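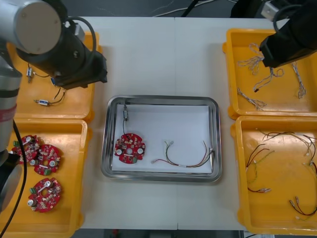 4. The Trerkwood Cell

The cell was built in a shared workshop, Trerkwood, over one summer, by two members of the workshop who both had other jobs. It had to fit in a bay that other members also use, run from ordinary wall outlets, and come apart in 45 minutes when the bay was needed for something else. These three conditions decided more of the design than the task did.

4.1 Table and trays

The cell uses two arms, one on each side of a white table (Figure 3). The tabletop is made of two sections. The seam between them runs down the middle of the work area, and in early runs the two sections drifted apart a little each time somebody leaned on the front edge. We clamped them from underneath and checked the joint with a straightedge before each session. The clamps have to come off first when the cell is taken down.

Four yellow trays hold the parts, two on each side, and a stainless steel tray stands between them. Spare boards are kept in the lower left tray. The upper left tray is for the small leaded parts, the upper right for twisted harnesses, and the lower right for the remaining loose wires. The steel tray is the only place where work is done. Everything else is storage, and the arms are not allowed to put a part down on the bare table.

The steel tray was a late change. We first worked directly on the tabletop, and boards moved when a gripper pulled on a lead. The rim stops a board from traveling far, though it also limits how low a gripper can approach from the side. The bare metal gave bright reflections that moved with the arms and confused the board detector. A sheet of white paper laid in the tray removed most of these. The rim still shines, and the detector is told to ignore a band along it. The paper is replaced at the start of each session and is not taped down. Taped corners lifted during a run and were harder to recover from than a sheet that slid as a whole.

Tray positions are marked on the table in pencil. We considered fixed stops, but members who borrow the table would have had to remove them, and pencil was good enough once the trays were located again in software at the start of each session.

4.2 Parts

The boards are round and red, with scalloped edges and a hole in the center. They came as a surplus lot with no drawings. The central hole is useful to the detector: it gives a position even when the edge of the board is covered by another board or by a wire. It does not give an angle. For that we use the green connector, which is easy to separate from the red background by color. In the storage tray the boards may overlap, as two of them do in Figure 3, and the detector then reports only the one on top. The lower board is found after the upper one has been moved.

The leaded parts gave the most trouble. A part with free leads is in practice two objects, a stiff body that a gripper can hold and a length of wire that goes where it likes. When several are placed together in a tray, the wires tangle, and lifting one body may bring others with it. We did not sort or straighten the leads before a run. Parts were tipped in and left as they fell, which is how they would be handed to a person doing the same work.

The multi-colored harness is handled in a similar way. Its strands spread out at one end and gather at the other, and we grasp it on the gathered side where there is more material between the fingers. A grasp on the spread end often closed on a single strand and left the rest behind.

4.3 Mounting and cables

Each arm stands on a Rampersad base plate, a steel plate we had cut to size and drilled in the workshop. The fingers clear the tray rim by 96 mm at the waiting pose. This height was chosen by trial. Lower values saved a little time per move, but a harness hanging from the gripper then dragged over the rim and sometimes caught on it.

The cable on each arm was left with a loop of slack at the wrist. It is not neat. A tight run along the link looked better and lasted less than a session before a connector worked loose at full wrist rotation. With the slack left in, the loop rises over the gripper when the wrist turns inward, and we limited the wrist range so that it cannot fall between the fingers. Abla Boutros wrote the limit into Gimura, our motion layer, as a hard stop. The operator cannot override it during a run.

Power and signal cables run across the floor behind the table. They should be in a channel. The workshop floor is shared and nothing may be fixed to it, so they were left loose and the walkway on that side was closed while the arms were powered.

4.4 Sharing the center tray

Both arms can reach the steel tray, and both can reach it at the same moment. We did not attempt full collision planning between them. Gimura divides the tray into a left half, a right half and a narrow strip between the two. An arm may enter its own half at any time. To enter the strip or the other half it must hold a lock, and the other arm must first back out to its waiting pose.

The lock costs time, and it was the first thing that visitors to the workshop asked about. It has one practical advantage for a small build, namely that a person standing at the table can tell which arm is going to move next. Lama Rizk, who ran most of the sessions, asked for the lock state to be announced by a tone, one pitch for each arm. After this was added she stopped watching the screen during handovers.

Figure 4 gives a view of the cell with one arm over the steel tray. The board lies toward the left of the paper, and a white connector with a black plug in it lies directly to the right of the board, below the gripper bracket. The joint housing and the link behind it cover a large part of the right side, and the lower right tray is mostly hidden. This occlusion is typical when an arm works near the center. A tray that is hidden by a link is not updated in the part list until the link has moved away, and a request for a part from that tray is held until then.

Figure 4. Center tray and parts trays, with one arm extended from the right.
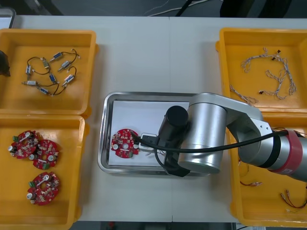 4.5 Logging and session procedure

Runs were recorded with Skurow, a small logger written for this build. It stores joint positions, gripper opening, lock state and the part list at a fixed rate, together with notes typed by the operator. A grasp attempt is logged each time a gripper closes inside a tray, whether or not anything is held afterward. The full set has 269 runs and 3,811 grasp attempts. Runs that were stopped by hand are included and carry a flag.

A session started with the straightedge check, new paper, and a touch-off of each gripper against the rim of the steel tray. The parts were then tipped into their trays and one board was placed on the paper by hand. Most sessions were held after 6 p.m., when the saws in the next bay were off. In July the doors were kept open until late and daylight reached the left side of the table. Color thresholds for the green connector had to be set again as the light dropped, and these changes are recorded in the operator notes.

Between runs, the operator could put back a part that had fallen on the table but could not rearrange the trays. Damaged leads were repaired at the end of the session and the part was returned to the same tray. Two boards lost a connector in this way during the build and were replaced from the same lot. Their runs are kept in the set under the original board numbers, with the replacement noted in the Skurow file header.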